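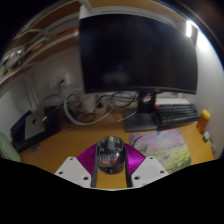
Kanokwan Onsri wrote back within the hour to ask whether people had to tidy up before signing up, as her cables had been in a knot since she moved in and she'd rather not be shown up. Short reply: no, please don't. Come as you are.

Right. Details, typed quick between meetings.

DESK PEOPLE WANTED – paid, part time, home visits

Fliltach is looking for people who work or study at a desk at home and would let us come round and sort it out with them. The project is called Monon. It's about ordinary desks. One screen, a keyboard, a mouse mat, the power strip at the back and all the leads that go with it. Plus whatever else has ended up there – pill bottles, chargers, post, mugs.

We need 50 households. Got a fair few already but not enough with a single big monitor and a wooden desk, so if thats you, please get in touch first.

What you'd do

One visit at your place, an afternoon or early evening. We talk through how you use the desk. Then you tidy it your own way while one of us takes notes. Leads, plugs, the lot. We don't tell you where things go. Second visit in April, to see how it's settled.
Short diary in between, a line or two a day. What got moved, what annoyed you, what you went looking for.

What you get

£79 per visit, paid by bank transfer. Cable ties and a clip set to keep. Travel isn't needed, we come to you.

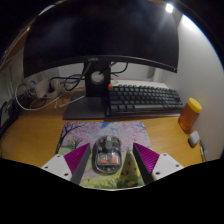

Monitor stands are the bit we know least about. Some have a hole in the neck for running leads through and we'd like to hear who uses theirs and who gave up. Same goes for the back corner by the socket, where the power strip tends to live and where most people stop tidying. Tell us about yours in the form, a couple of sentences will do. Photos welcome, not required.

You should be

18 or over
Using the same desk most days
Happy to have one visitor in the room, shoes off if you like
OK with unplugging and replugging your own kit – we won't touch it

Not suitable if you're moving house before the end of April, or if the desk belongs to your employer and they'd mind.

Also wanted: one visit assistant

Fixed term, two days a week, £156 a day. Doing the visits, writing up notes, posting out diaries. You need neat handwritting, patience, and to be fine on your knees under someone's desk with a torch. Driving licence useful. No degree needed. Shared office at Toprak House, ground floor, step-free.

To apply for either, email Hefin Prothero at Fliltach with MONON in the subject line. Households: your name, rough area, and what's on the desk right now. Assistants: a CV and half a page on a job you did carefully.

Please say if evenings only. Replies by Friday week if we can manage it, phones are a bit hit and miss so email is best.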